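Workshop notebook, Riltmont shed
8/12/19

Roof tarps and the relief pallets, continued

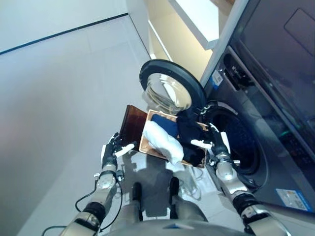

OK, so picking up where I left off on the tarp tests. The first batch for Pevstead is still sitting by the door waiting on a truck, and the county still can't tell us which road is open. The last I heard, the bridge road was passable for pickups and not for anything heavier, which doesn't help me much because the pallets are strapped for a flatbed. I may end up breaking them down by hand (ugh).

Corner tests. I rigged two tarps on the mock roof this morning, one with the stock grommets and one with the corners folded over a batten and screwed down. Then I put the big fan on them and left it running through lunch. The grommet one started to tear at the windward corner, same place as every time, a little half-moon rip that runs along the hem. The batten one flapped a lot and made an awful racket but held. I want to see it hold wet before I get excited. Will hose it down tomorrow and run it again.

The thing I keep hearing from the crews that were out after the storm in November is that people were stapling tarps straight to the shingles and losing them at the first good gust. So the instruction sheet needs a drawing, a big one, with the batten on it! The current sheet is all words and the type is tiny. You're up on a ladder in the drizzle, you're not reading paragraphs. I did a rough sketch on the back of the old one, it's clipped to the board if anybody wants to fix my terrible house.

Jasia pump. Pulled it apart again. The intake screen was packed with silt and what looked like roof grit, and the gasket on the lid has gone hard. I cleaned the screen, greased the gasket and got it to prime, but it drops off after a few minutes and I have to burp the hose. I think it's sucking air at the coupling. Tried tape, no change. Next thing is to swap the coupling with the one off the spare and see if the trouble moves with it. Please don't send this pump out, whatever the tag says. I've turned the tag around.

Avram lamps. All 100 came in, and the cartons look like they were stored somewhere damp. I opened the top carton and charged a few. They light, but the switch on one is mushy and I don't love it. Plan is to charge every single one before they go, which is going to eat all our outlets for a good while, so if you need the bench strip, shout. Someone should also ask the supplier if the lids are supposed to rattle like that.

Stuff I ran out of:
battens (used the last good lengths on the mock roof)
exterior screws, the long ones
hose clamps
blue tape

Also the mock roof itself is getting pretty chewed up on the left side. So many screw holes now that I don't trust a pull-out number from over there. I'm using the right side only until we re-sheet it, and I chalked a line down the middle so it's obvious.

Tomorrow: wet run on the batten corners, coupling swap, call the county again about the bridge road, start charging lamps first thing so they're cooking while I do the rest.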